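3.2 Cleaning rounds and staff time

Logs from 29 wards, December only. Night entries patchy, so Dabbas and Maillard went back over them by hand. Shared trolleys and carts were wiped between rounds at Sabatier, once a shift at Bredov. 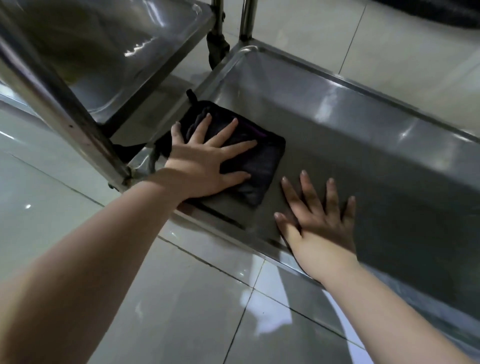

Figure 2. Wiping a steel cart shelf with a folded dark cloth.

Does a wipe between rounds cost more staff time?
Around 10 minutes a shift at Sabatier, most of it spent fetching clean cloths from the store.

Bredov staff put the job off when beds were full. Same pattern on weekends, tho fewer entries there.

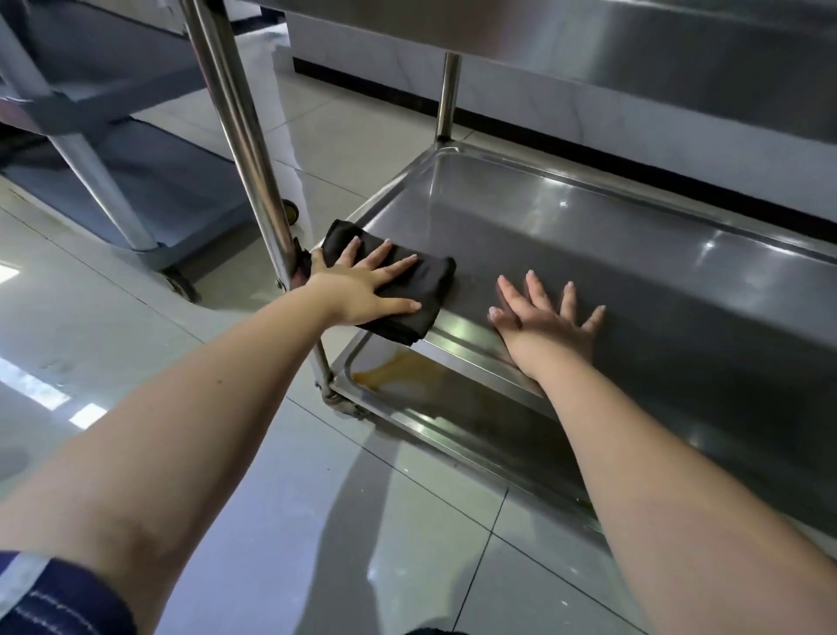

Gaps in the log were treated as missed rounds, wich may be harsh on the smaller wards. Leaving them out did not change the order of the two sites.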